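Fire door and escape route check, Sarkar building, ground floor
Checked by: Hicham Tazi
Date: 5 July 2021
Please read my comments together with the marks. 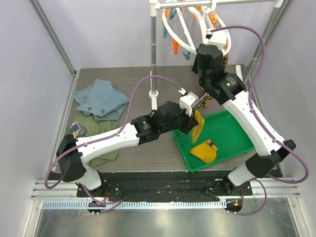
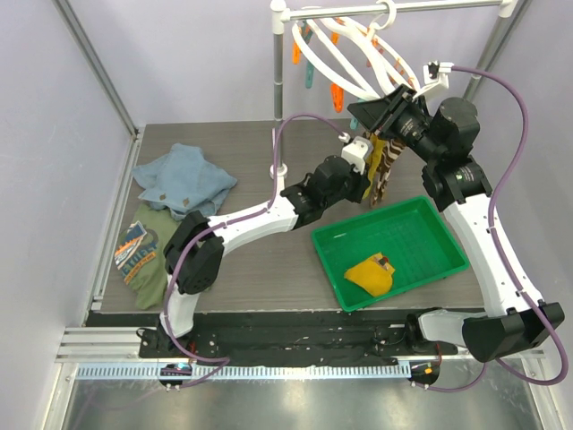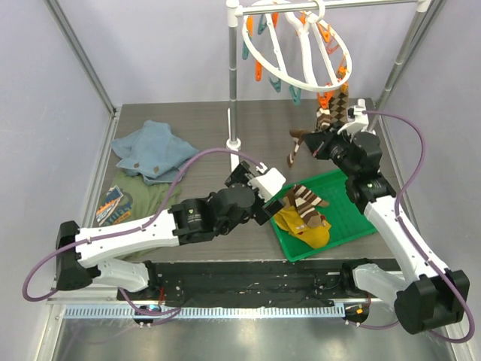 How often must the fire doors be checked?
Every month by our own staff, and one time per year by Ntuli, who sign the log book.

1. Main exit door opens fully: OK
Comment: The handle is a little stiff. I put oil on it.

2. Door to stairs closes by itself: NOT OK
Comment: It stops before the latch. The closer must be adjusted. Same remark was made in November, so I ask for a repair with a date this time.

3. Seals around door 194: OK
Comment: Small piece of paint on the lower seal, it does not disturb.

4. Corridor free of stored goods: NOT OK
Comment: Two boxes with printer paper under the stairs. Mingxuan Ding moved them the same morning. I leave the mark as it was when I came.

5. Exit signs lit: OK
Comment: The sign near the kitchen is weaker than the others. Battery pack ordered from Premska, order 1491.

6. Width of the corridor at the narrowest point: OK
Comment: Measured 1114 mm, between the wall and the radiator cover.

7. Floor plan on the wall is correct: NOT OK
Comment: The plan still shows the old side entrance. New print is needed, in color.

8. Alarm heard in all rooms: not tested
Comment: Will be tested together with the tenants upstairs. Please inform them in writing before.

Open points: 2, 7, 8
Copy to: Mingxuan Ding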